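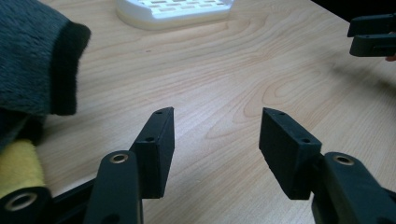
I spent most of the afternoon with a gripper in my hand, showing Brisa's robot how I'd pick things up if my fingers were two black blocks. It's slower than you'd think, and oddly soothing! You squeeze, lift, set down, let go, and do it again. We want 200 good runs before anything gets trained, and I managed 22 (my thumb was complaining by then). Plush is the part I keep fumbling, so Brisa told me to stop rushing and close the fingers the way I'd pinch a sleeping cat's blanket. Tomorrow I'll try for more, after a proper breakfast.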